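Subject: Re: [textile-care] Folding standard for small ribbed terry, revised draft
Date: 2018-03-16
List: textile-care

Replying inline and then adding the revised steps at the end. I have trimmed the quoted text to the parts that matter.

> The Furndale sheet says to fold ribbed terry in thirds across the
> ribs, then in half. We get a stack that leans. Is the rib direction
> the cause, or the way the first fold is made?

The first fold, mostly. I ran the same towels both ways on the padded table and the lean showed up in both sets whenever the first fold was left high. A high first fold carries through everything after it. The rib direction changes how quickly the fabric settles and how well the side edges stay in line, but it does not produce the lean by itself.

> Does a padded surface help? Ours is bare laminate and the towel
> slides when the far end is brought over.

Yes. A padded mat holds looped pile well enough that the near end stays put while the far end is being turned. Leave a margin of bare table on all sides so that the mat can be squared to the table edge by eye. The towel I used is longer than the mat allows for, so the near end hangs over the edge. For the first fold this does no harm as long as the hanging part is straight. If it hangs crooked it pulls the fold out of square.

The trial piece is a light blue towel with the ribs running lengthwise and a small embroidered rabbit near one end. Place the embroidered end toward you, face up, and work the plain end first. The stitching is stiffer than the ground cloth and makes a poor place to start a fold.

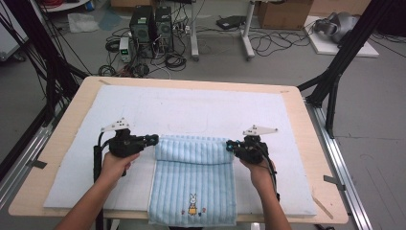 Durrani disagrees on that last point and would start from the embroidered end, on the grounds that the stiff patch then ends up inside the fold and the visible outer face is all plain terry. That works for a linen closet where only the folded edge shows. For the Gonano stock the order asks for the motif on top of the finished piece, so the plain end has to go under and the embroidered end has to be last. If your buyer has no preference, either is fine, but pick one for the whole batch. Mixed stacks are slower to check.

> What counts as a finished fold? The Kastport people say "flat" but
> do not say how flat.

I would drop the word "flat" for terry. The pile springs back and a fresh fold will always stand up to some degree. What can be checked is whether the fold is even in height from one side to the other. A fold that is rolled at one corner and creased at the other is a reject, even if the average height is low. In the draft I have used "even" throughout.

Two further remarks on the quoted sheet.

The sheet gives one procedure for all weights. That was reasonable when everything on the list was bath size. It is not reasonable for face and hand sizes, where a three-part fold gives a block nearly as thick as it is wide. My batch was 90 pieces, all from one lot, and I set 26 of them aside to fold in thirds as the sheet says. The rest were folded in half twice. The thirds were acceptable singly but would not stack more than 5 high on an open shelf. I did not find a limit for the halves at any height our shelving allows.

The sheet also says to smooth "with the grain." Ribbed terry has a rib direction and a pile direction, and these are not the same thing. I suggest we say "along the ribs."

Revised steps follow. Please comment on the wording as well as the method.

1. Lay the towel on the mat with the ribs running away from you and the motif at the near end. Line up one long edge with the edge of the mat. Smooth along the ribs, from the center outward.

2. Take the far end at both corners. Lift it clear of the mat before bringing it over. Dragging the end rolls the pile under and leaves a thick tube in place of a fold. If a roll has formed, open it fully and start over, as pressing will not remove it. 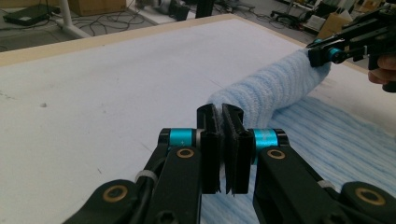

3. Lower the far end just short of the motif and match the long edges on both sides. Check that the fold is even from left to right.

4. Turn the piece over as a unit, keeping a hand under the folded part, and bring the plain half up behind the motif.

5. Smooth once along the ribs. Do not press. Set it on the stack with the folded edge facing out.

Lot number for anyone comparing results is 1243. I would like to close the wording before the September reprint, and I still need figures from someone working with unribbed terry of the same size.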